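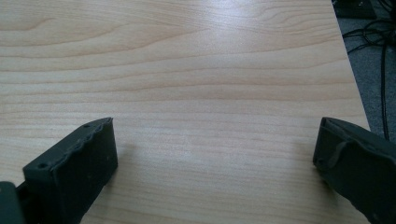 Desk top or dining table: can I rescue a veneer surface from ring marks?

Posted by Ottó Kiss, 20 May 2018
Tagged: furniture, veneer, second-hand, marital harmony

I bought a second-hand table in October from a house clearance. The label underneath says Zakley, which my neighbour tells me was a respectable make, although my neighbour also told me the bus lane was a rumour. I paid 80 pounds for it and was very pleased with myself for most of the winter.

Then my brother-in-law came to stay and put a teapot on it. He is a man who has been handed coasters all his life and regards them as a sort of suggestion. We now have a cloudy white ring the size of a saucer, and next to it a fainter one where he moved the teapot to see what he had done.

What I have tried so far:

Furniture polish. The ring is now shiny.
Mayonnaise, on the advice of my mother. Left overnight. The kitchen smelt like a buffet and the ring stayed where it was.
Putting a plant on it. This worked very well until my wife moved the plant.

I don't know what the finish is. It doesn't feel waxy and water beads on it. I'm told the top is veneer and that if I sand it I will go straight through to whatever is underneath and regret it. A restorer in town quoted me 167 pounds to strip and refinish the top, or slightly more than twice what the table cost. I'd like to try something at home first, but preferably something that doesn't end with me paying him anyway and also having to tell him what I did.

Does anyone know how to shift a white mark without making it a bigger white mark? And is there any truth in the business with the iron?

3 replies

Levente Gulyás
Member, Furniture and Repairs

White is the good colour. A white ring usually means moisture or heat has got into the finish and clouded it, and the wood underneath hasn't been touched. Black or dark grey would mean water had gone through to the wood, and then I'd be telling you to be nicer to the restorer.

Before anything else, get the polish and the mayonnaise off. Warm water, a drop of washing-up liquid, a cloth wrung out until it's barely damp, then dry it straight away. Leave it alone for a day or two. Some of these marks fade by themselves once the surface can breathe, and you've been sealing yours in with sandwich filling.

Then find out what the finish is. Pick a spot underneath the edge or on the back of a leg and dab on a little methylated spirit with a cotton bud. If it goes sticky, you have shellac, and you need to keep spirits and strong heat well away from the top. If nothing happens, it's more likely a lacquer or varnish, and those will put up with more.

The iron business is true, up to a point. Empty the water out of it first, all of it, and turn the steam off. Lowest setting. Lay a clean dry cotton cloth over the ring (an old pillowcase is good, a tea towel with a picture of Whitby on it is not, the ink can transfer) and touch the iron down for a couple of seconds, keeping it moving. Lift the cloth and look. Do that a few times and stop as soon as it improves. Veneer is glued down and on older furniture the glue softens with heat, so if you stand there pressing like you've got a wedding to go to you will get a bubble. I have a bedside cabinet with a bubble. I know how I got it.

A hairdryer on low is slower and more forgiving. Hold it well back, keep it moving, and give it 15 minutes before you decide it isn't working.

If there's still a ghost of a ring after that, try a very fine paste of bicarbonate of soda and plain white toothpaste, rubbed gently along the grain with a fingertip in a soft cloth. It will dull the shine a bit, so follow it with a thin coat of paste wax. I use Bondura but any clear one will do. Don't sand it. Whoever told you about going through the veneer was right.

Utham
New member

just get a tablecloth

Pálfi
Member

I'd go with most of what Levente says but skip the toothpaste unless the ring is really bothering you. I did it on my mother's sideboard and ended up with a very clean matt circle in the middle of a glossy top, so then I had to do the whole lot to match. It took a weekend and I smelt of mint until the Tuesday of my own making.

Hairdryer first, iron second. Also check that the table hasn't got a thin layer of old wax on top, which can go cloudy all by itself. A wipe with white spirit in a hidden corner will tell you, and if the cloth comes away yellow or brown then try cleaning the wax off before you start heating anything.

As for the brother-in-law, cork mats, large ones, already on the table when he arrives.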